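Partington Residents' Help Pages
Clothing, Laundry and Household Textiles

Removing a water ring from a silk bow tie before a formal event

Posted by Valdir Lacerda, 7th May

I would be grateful for guidance on the care of a pre-tied silk bow tie. It is navy, unlined at the back as far as I can determine, and carries the label of a maker called Cliseo. The care tag has been removed. At a dinner in April a small amount of sparkling water was spilled on the left loop. The liquid dried and left a pale ring the size of a dime.

I have consulted two dry cleaners. The first declined to accept the item without a care tag. The second, Sorkirano, will accept it but requires a signed waiver and cannot return it before the date on which I need it. I should therefore like to know whether the ring may be treated at home, and whether a bow tie may be pressed with an iron afterward. The neck strap has also become creased at the point where the hook is fastened.

3 replies

Fernutska

Water rings on silk are usually caused by finishing agents or loose dye carried to the edge of the wet area, where they remain once the moisture has dried. Further spot treatment with water commonly produces a second, larger ring. The following procedure is suggested, and should first be tried on the underside of the strap.

Lay the tie on a clean white towel. Take a dry piece of plain white silk or a soft cotton handkerchief and rub the edge of the ring very lightly, following the direction of the weave. In many cases this is sufficient. If the mark remains, hold the loop well above a kettle, allow a small amount of steam to reach it for a few seconds, and rub again with the dry cloth. Keep hands clear of the spout. Club soda, vinegar and household stain removers should not be used.

A pre-tied bow should not be pressed flat, as the folds at the center will not recover their shape. The strap alone may be pressed on the silk setting, without steam, beneath a cotton cloth.

When the work is complete, leave the tie with its loops open, away from direct sunlight, until the following day. A shallow tray is preferable to a hook or a hanger, which will put the crease back into the strap.
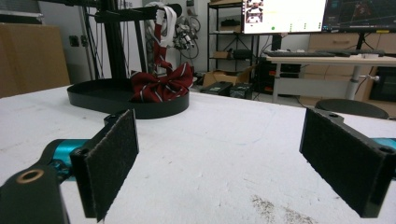

Valdir Lacerda replied that the dry handkerchief had removed most of the ring and that he did not intend to proceed to the kettle. He asked whether the same method would be suitable for a satin lapel.

Fernutska

It may be used if the satin is silk. Acetate satin is easily made shiny by rubbing, and the jacket should be taken to a cleaner.

Marlow Street

just buy a polyester one, they go in the wash and no one at a dinner can tell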